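Zinau opens its grasp planner to outside labs

Zinau has released the second version of Tramholm, its grasp planning software, and says other labs can now run it without a license fee. The update went out Friday with 3,586 recorded demonstrations, up from 2,000 in the first version.

Most of the new recordings were made with hand-held grippers in ordinary rooms.

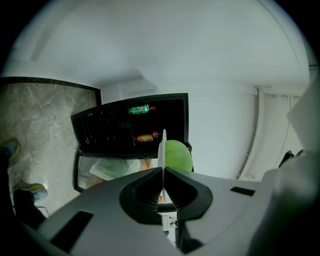
Tramholm turns each recording into a gripper path and a set of finger openings, then checks the path for collisions before anything moves. Glass doors and narrow shelves were the weak spot in version one - the planner often read a pane as open space.

"We threw out 400 clips and labeled the glass by hand in the rest," said Begoña Pastor, who leads the planning team in Nernmont. Drinks and other small items in cabinets and fridges make up 1,328 of the recordings.
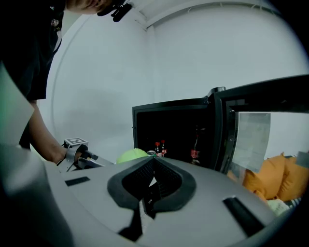
What comes next

A plug-in for Tiwari controllers is in testing - Pastor expects it in February.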